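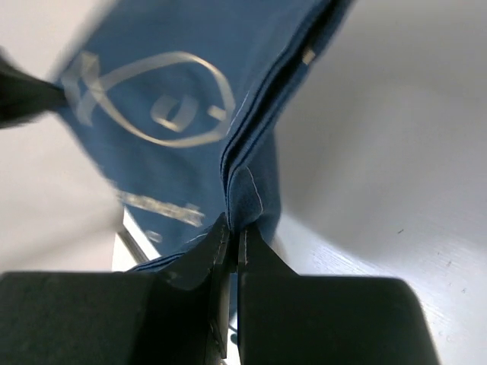
Home Writing Talks Contact

What the Folding Cells Changed at Dirkley

By Viola Zuccaro
November

Print this page | E-mail this page

The Bollow facility of Dirkley Garment Care receives, inspects, repairs and folds clothing for return to stock. I have supervised its finishing floor for six years. The views on this site are my own, although I have discussed the contents of this entry with my manager, Rebecca Gentile, and with the employees named in it, all of whom agreed to be included.

In the spring, the company installed 2 robotic cells for handling and folding cloth items. The system is called Cotus. I was asked by several former colleagues at other facilities to set down how the change was managed and what the work is like now, and I have been slow to do so. Part of the delay was that my opinion kept moving.

The work before

Finishing at Bollow had been done by hand for as long as the building has been in use. A garment arrived at the table from inspection, usually inside out or with one sleeve or leg caught inside itself. The finisher opened it, checked the seams and hems, removed loose threads, smoothed it and folded it to the client's card. Each client has a card. The card gives the fold, the finished width, the direction of the print and the placing of the tag. The Todorova account alone has eleven cards, four of which differ only in how the waistband is turned.

An experienced finisher completed 265 garments in a shift. That figure was the average for the floor over the last full year of hand work, and it was used in the proposal for the new equipment. It does not describe any one person well. Huiling Tang regularly exceeded it and a new employee would take several months to come near it. It also mixed T-shirts with lined jackets, a point the finishers raised at the first meeting and which I believe should have been given more weight.

The injuries on the floor were small and persistent. Thumbs, wrists and the base of the neck accounted for nearly all of them. Denim was the worst of the materials, being heavy and stiff at the hems, and finishers traded denim bins among themselves so that no one had a full day of it.

Installation and the first weeks

The cells were placed along the north wall, where the pressing tables had been. Fotis Galanis, our maintenance lead, was responsible for the installation and completed it in nine working days, with the rest of the floor operating throughout. He asked for the tables opposite the cells to be kept free of stock for the first month. I objected to this because of the space it cost us. He was right and I have told him so.

The first weeks were poor. A rigid part can be picked up in the same place every time, and cloth cannot. A corner that was on top when the garment was put down is underneath a moment later. The grippers would take two layers where one was wanted, or close on a fold that slid out again as the arm lifted. Knits stretched. Linings stayed behind on the table when the outer cloth went up. The output recorded from both cells in the third week was 237 garments per shift, with a person standing at each cell for the whole of that time, and on several of those shifts the person did a good part of the folding.

It was an unpleasant period for the finishers, who had been told that the equipment would relieve them of repetitive work and found that they were now supervising it while trying to meet the same shipping times. Two of them wrote to Ms. Gentile. She came to the floor, stood at the second cell from six in the morning until the meal break, and afterward suspended the output target for the remainder of the quarter. I record this because it was the decision that made the rest possible. People began to report failures promptly once a failure no longer counted against their shift.

What the finishers contributed

The improvement that followed came in large part from the tables. Ms. Tang was asked to spend two hours a day with the technicians and to fold while they watched. She had been folding for nineteen years and had never been asked to explain it. At first she could not. She would say that a garment "wanted" to be held at a certain point, and the technicians would write down the point and then find that it did not hold for the next size.

With time a vocabulary developed. She takes a garment first by its thickest edge, where the layers are already sewn together and will travel as one. She lets it hang for a moment so that the weight shows her which way it will turn. She does not pull against a twist; she lowers the cloth, releases it and takes it again a little farther along. The technicians changed the order of grips in the system to follow this, beginning with trousers and going on to skirts and overshirts. The number of dropped garments fell in the same week.

Ms. Tang's contribution was recognized with a change of grade and the title of process instructor. I had argued for the change of grade before the sessions began and it was granted after they ended, which in my view was the wrong order. An employee who is asked to pass on the knowledge that makes her valuable should know the terms beforehand. I would urge any supervisor in my position to obtain those terms in writing.

The work now

The cells now complete 414 garments per shift between them on the mix of items we have approved for them. One operator attends both. Lined garments, fine knits, anything beaded and all children's sizes below a certain length are still done by hand, and I do not expect that to change soon. Hand finishing has four tables in use, where there were formerly nine.

No one was dismissed. I am aware of how often that sentence is written and how much it can conceal, so I will give the particulars. One finisher retired on the date she had already chosen. Two moved to repairs, which had been short of staff for years and where the pay is slightly better. One moved to receiving at her own request. One left for other employment in the summer and was not replaced. That last position is gone, and a person who would have been hired into it was not hired. I do not think we should describe the outcome as having had no cost.

The operator's work is different in kind. Fiorella Costa, who holds the position on the early shift, described it to me as being tired in a different place. Her hands no longer ache. Her attention does not rest in the way that it did when folding, when she could speak to the person at the next table for most of the day. She loads the infeed, clears a cell when it stops, looks over the finished stacks and records each fault by type. A stop may come twice in ten minutes or not for an hour. She has asked for the position to be rotated every three hours, and from this month it will be.

The loss of conversation was not in any plan that I saw. The old tables faced one another in pairs. The cells face the wall, and their guards are high enough that the operator cannot be seen from the hand tables unless she steps back. We have moved the fault terminal to the aisle side, which has helped somewhat. Mr. Galanis has proposed turning the second cell when it is next serviced, and the request is with facilities.

Matters that remain open

Gripper wear has been faster than we had budgeted for. Heavy seams mark the fingers, and a marked finger will catch a thread. The fingers are now inspected at the start of every shift and changed on the operator's judgment. There was a proposal to change them at fixed intervals. The operators preferred to decide for themselves, and we have left it with them.

Training of new finishers is a more serious concern. A person used to learn on plain items, T-shirts and straight trousers, before being given anything difficult. The plain items now go to the cells. The most recent employee to join the hand tables was given lined jackets in her second week, and she struggled, through no fault of her own. We have begun to hold back one bin of plain stock per shift for training. It reduces the output of the cells by a small amount, and I have had to defend it at two monthly reviews. I expect to defend it at the next one.

There is also the matter of the client cards. They were written for people and leave a good deal unsaid. "Fold neatly at hem" is on one of the Todorova cards and has been there longer than I have. We are rewriting all of them with the client's agreement, and Ms. Tang is reading each draft before it is sent. She has returned six so far with corrections.

I will write again after the rotation has been in place long enough to judge. Colleagues who wish to have a copy of the fault record we use, which fits on one page, may request it through the contact link.

Print this page | E-mail this page

Previous entry Next entry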